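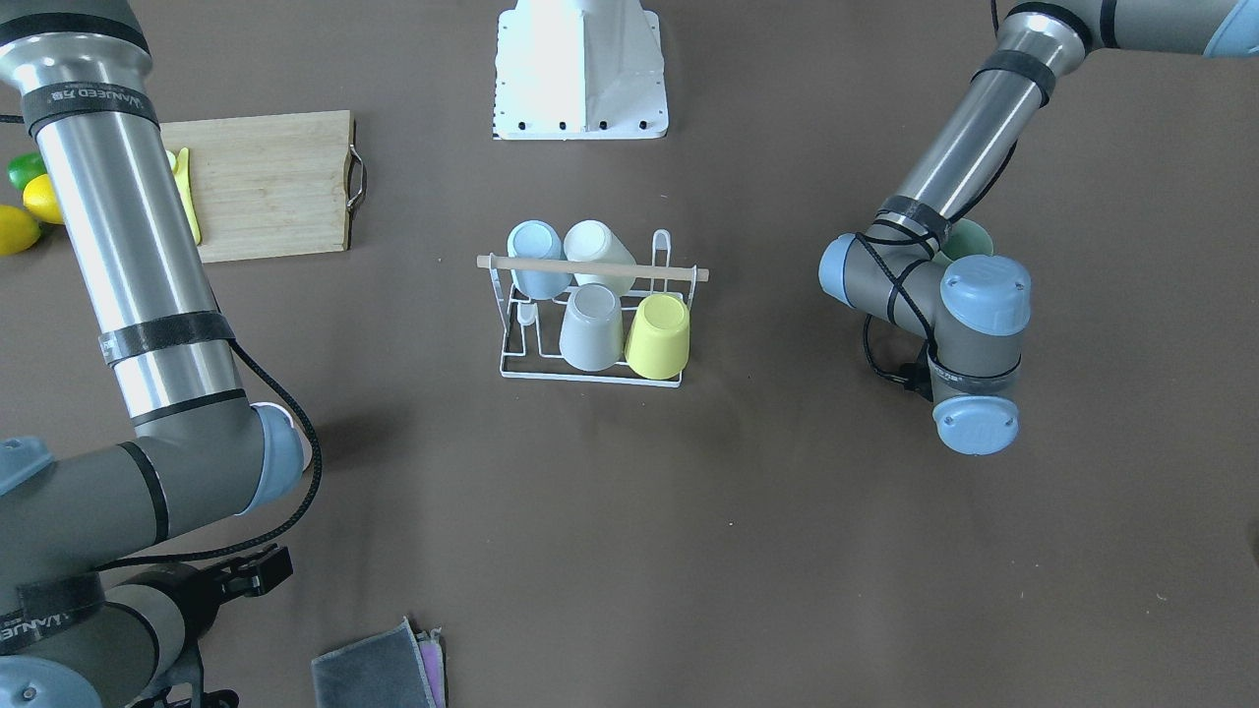 *Cup rack task, all four cups on the rack, both arms clear of it.*

January 14, 2020 – Vavanska bench, student project

Layout as pictured is the reference for the cup task. Board stays top left, cloths at the near edge. Reset to this between runs.

19 runs logged with the Arov script, 3 aborted on wrist cable tension. Coil re-tied with more slack on both sides. Approach height over the dowel raised by 10 mm – the old value was too tight for the back row.

To do:

- re-check gripper zero before the next batch
- copy logs to the Betetti folder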